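My second roll through the Druladden came back from the lab in April and I have been grinning at the contact sheet ever since! It's the old 6x6 folder I bought from Karthikeyan Gounder (serial number ends in 3138, he's very proud of that), and I'd half expected light leaks all over it. Only two frames fogged, both near the start.

My favourite three are all from the Brestell footbridge, just after six in the morning, grey water and no colour to speak of. I metered for the handrail and let the rest fall where it liked.

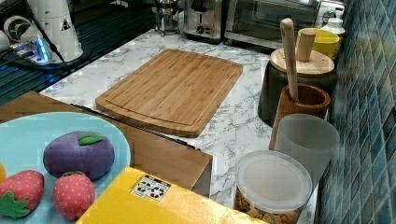

Nesrin Ertürk reckons I should print the middle one big, on matte paper, and leave the black border on. I'm tempted (very tempted), though my enlarger's neg carrier needs filing out first. Next roll is going in tonight, slower film this time, and I'm taking the tripod down to Domley.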